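El 224 y yo

9 de mayo

Llevo ya tantos años subiéndome al 224 que a veces me descubro hablando de él como quien habla de un primo: que si hoy venía de mal humor, que si ayer se retrasó el pobre, que si lo han pintado otra vez. Los que me leéis desde hace tiempo ya sabéis que no conduzco (tengo el carné en un cajón, muy bien conservado, eso sí) y que mi vida entera se organiza alrededor de ese autobús, que sale de Susia, baja por toda la avenida, gira en Sepúlveda y te deja delante del hospital.

Pues bien, en enero nos cambiaron el recorrido. Lo anunciaron con un papel pegado en la marquesina, de esos que se arrugan con la lluvia, y yo, que leo hasta los prospectos, tardé tres días en enterarme. La empresa se llama ahora Karkmont, antes tenía otro nombre y antes otro, y supongo que cada vez que cambian el nombre alguien siente la necesidad de cambiar también un trozo de línea. Esta vez nos tocó a nosotros: quitaron la parada del mercado y la pasaron a la vuelta de la esquina, al final de una cuesta que en el plano no parece gran cosa.

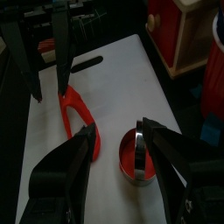 Sobre la tabla blanca, el recipiente redondo de metal con el interior rojo.

La cuesta, os lo aseguro, es una señora cuesta. Yo la subo despacio y parando a mirar escaparates, que es una manera muy digna de recuperar el aliento. Pero mi vecina del segundo va con bastón, y hay madres con el carrito, la compra y otro niño de la mano, y a esas horas ya no queda escaparate que consuele. Antes se bajaban delante de la puerta del mercado, y el conductor de las mañanas arrimaba el autobús a la acera con un mimo que daba gusto.

Quien se tomó el asunto en serio de verdad fue Jingyi Dong, que tiene la mercería enfrente de la parada antigua y veía cada día a la gente esperando un autobús que ya no iba a pasar. Primero salía ella misma a avisar. Después puso un cartel. Y al final puso una hoja de firmas al lado de la caja, entre los botones y las cremalleras, y aquello fue creciendo y creciendo hasta llegar a 2.337. ¡En una mercería! Yo firmé el segundo día y me llevé de paso dos bobinas de hilo azul marino que todavía no he estrenado.

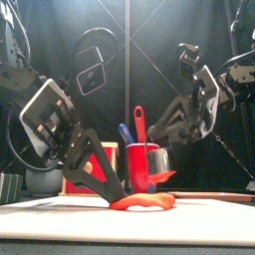

Masa de color naranja, a medio aplastar.

Con las firmas en una carpeta fuimos a las oficinas de Karkmont, ella y yo y un señor que viaja siempre en el primer asiento y del que sigo sin saber el nombre, aunque nos saludamos desde hace siglos. Nos atendió una chica joven, muy amable, que nos escuchó entero el discurso (lo llevaba yo ensayado de casa y se me olvidó la mitad) y nos explicó que el giro nuevo ahorra tiempo en hora punta. Puede ser, no lo discuto. Le contamos que los sábados hemos llegado a esperar más de 30 minutos en la parada de arriba, que no tiene banco ni techo, y eso lo apuntó. También nos recomendó la aplicación, Wandari, donde uno ve venir el autobús en un mapita.
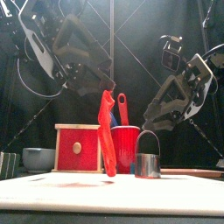 Me la instalé esa misma tarde y os confieso que me he aficionado. Tiene algo de hipnótico ver avanzar el puntito por la avenida mientras te acabas el café, y ya he aprendido que si el puntito está en el semáforo de la farmacia me da tiempo a ponerme los zapatos, y si ha pasado la gasolinera más vale que baje con los zapatos en la mano. Ahora, mi vecina tiene un teléfono con teclas y está encantada con él. Para ella el mapita no existe, y una línea de autobús también tiene que servirle a ella. Además, el billete comprado a bordo ha subido 50 céntimos, y el precio bueno solo lo da la aplicación, de manera que paga más y encima sube la cuesta. 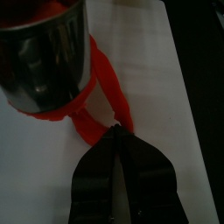

El giro de Sepúlveda merecería una entrada para él solo. Es una esquina estrecha, con bolardos a un lado y una terraza al otro, y el autobús la toma tan arrimado a la acera que yo cierro los ojos. Se ciñe al bordillo igual que ese trapo rojo a la base del vaso de acero, y después, ya pasada la esquina, viene el tramo largo y algo torcido de bajada, también como el trapo. El conductor de las mañanas lo hace de un solo movimiento. El de las tardes necesita dos, y los de la terraza ya apartan las sillas cuando lo oyen llegar.

De momento la respuesta por escrito no ha llegado. Jingyi llama de vez en cuando y le dicen que está en estudio. Mientras tanto ha sacado una silla plegable a la puerta de la mercería, para quien se despiste y vaya a la parada vieja, y más de una tarde me la he encontrado ocupada por el señor del primer asiento, que no se ha despistado nada pero dice que allí da el sol. Si usáis la línea y no habéis firmado, la hoja sigue junto a la caja. Cierra a mediodía, así que id por la mañana o a partir de las cinco.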